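Home | Programme | Speakers | Slides | Contact

Fliltembridge Robotics Forum, November
Speaker notes: Grasping small tools from a flat surface

Slide 1. Good afternoon. I speak on behalf of the Wostov project, which studies how a robot arm may learn to pick up thin household objects. The work is carried out with our partner, Fesico.

Slide 2. The method joins 2 sources: the view from the wrist and the view from a fixed camera. 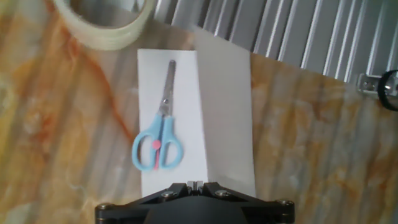 Each source is weak when used alone. The wrist view is precise at close range but knows little of the wider table, and the fixed view is often blocked by the arm. The Bawa model weighs one against the other at every step.

Slide 3. Training used 1,000 recorded attempts, each checked before it was admitted to the set. (Pause for questions on data quality.)
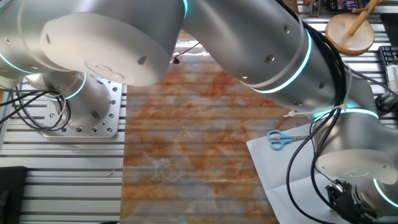
Slide 4. Blocked views remain the main source of error. An arm of this size covers a good part of its own workspace. The shadow it throws across the white paper under the scissors is a further difficulty, as the model must not take a change of light for an edge. We therefore compared 3 ways of combining the views, and the weighted form was adopted.

Slide 5. In the final tests the adopted form completed 70 per cent of grasps. Members are asked to note that results on soft objects will be reported separately.

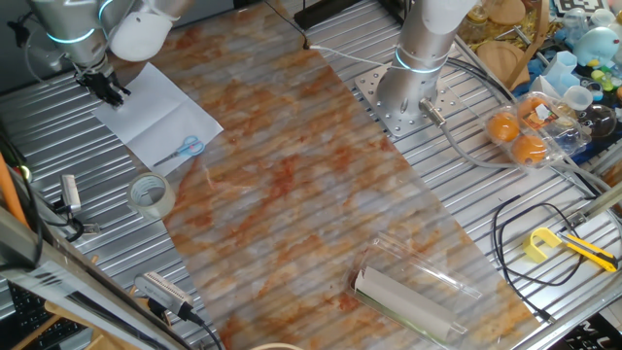 Fig. 3. Gripper above the paper and scissors, with the second arm beyond the marble-patterned mat.

Slide 6. Questions are invited from the floor.

Shares: 3 | Comments: 2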